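Bedroom rig back in service after wrist work

The two-arm machine in the bedroom cell at Trastau is running again after a spell of maintenance that took longer than planned. Most of the delay came down to one cable on the right arm and a gripper that would not hold its zero. Both are fixed. What follows is a summary of the work for people who book time on the cell, and for anyone on the Lokow side who will be looking after the second unit when it arrives.

The room itself has not changed. Bed, nightstand, lamp and sofa are where they were, and the job is still litter pickup from the carpet into a bin.

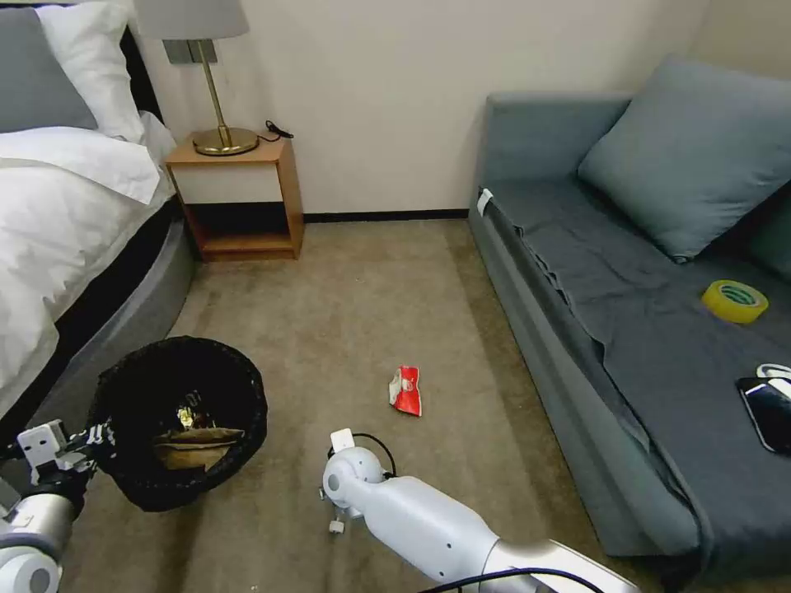

TRASTAU, February — Work started with the right wrist. Zoriana Lysenko had noticed in the logs that the joint was drawing more current at the end of its travel than it did when the arm was new. She took the cable off, moved the clamp back toward the forearm and left a longer loop at the wrist. The old loop was short enough to pull tight whenever the arm reached low and turned inward at the same time, and picking things up off a floor calls for that all day long.

The left arm got the same treatment the next morning. Its cable showed no wear, but it is easier to keep one routing for both sides and one drawing in the binder. The drawing is sheet 234. Sheet 231 shows the old routing and should be thrown out if you still have a copy.

Anyone who works on the wrists from now on should check the loop by hand before powering up. Move the joint through its full range with the brakes released and watch the clamp. If the clamp moves, the loop is too short.

The gripper problem took more time. Jurgita Krūmiņa swapped the drive board, which made no difference, and then found that a set screw in the right gripper had backed out a little. The fingers closed to a slightly different place every time. She cleaned the threads, put in a new screw with thread locker and ran 40 open-and-close cycles with nothing in the grip. The closing position held. We now check that screw at the start of each month and write it in the log, even when there is nothing to report.

Once the arms were back together, Tõnu Mockus reset the floor layout for the test runs. The setup goes like this:

1. Put the bin on the carpet between the arms, where both grippers can get to it. Lean on the bag a little so it settles inside. If you use a black bag, fold plenty of it over the rim.

2. Home both arms, then bring the left gripper to the rim and stop there. Check that the fingers clear the edge when they open.

3. Lay out the litter in front of the bin with gaps between the pieces. We use a bottle, a paper bag and a couple of snack wrappers. Flat foil is the hardest of these for the fingers, so put at least one piece within easy reach of the right arm.

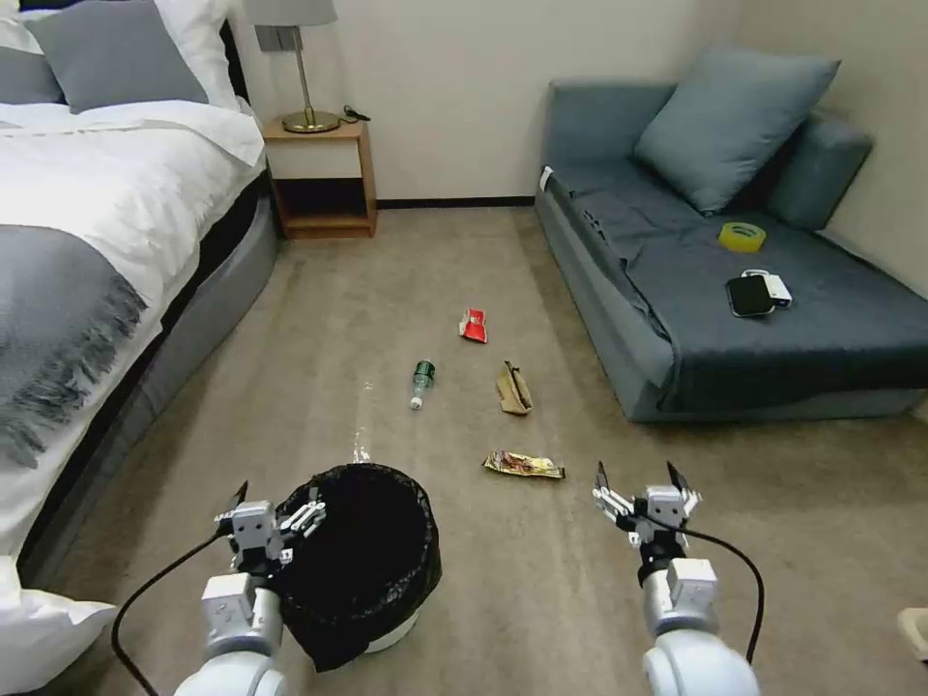
4. Run at low speed first. Go through the whole set once before turning the speed up, and keep a hand near the stop button. Watch the cables more than the fingers on this pass. A cable that catches on the bag will drag the bin with it, and then every position after that is off.

5. Empty the bin and check the bag. The left gripper can be used to hold the bag at the rim while the right arm works, and the finger edges are hard on thin plastic. Replace the bag if you find a tear.

The bags we have now come from Urnenero and are thicker than the last batch. Noémi Pálfi has put the spare rolls on the shelf by the cell door. Please take from the open roll first.

We also went over the finger pads while the covers were off. Carpet lint gets into the links and packs down behind the joints, where it is hard to see. A soft brush and a vacuum on its lowest setting will get most of it. Do not use compressed air, which pushes the lint farther in. Vija Dzene is keeping the brush in the top drawer of the tool cart and would like it to stay there.
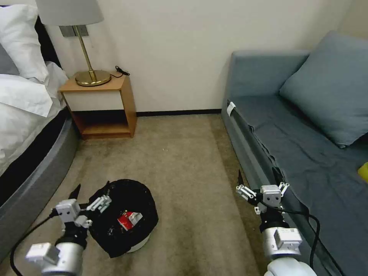
How often do the arms need to be homed again during a normal day?

Once at startup and once after any stop where someone has moved a joint by hand. A plain pause from the console does not count, and the arms can carry on from where they were.

Bookings are open for the rest of the month. The Jõgi group has the mornings, and afternoons are free apart from the monthly check.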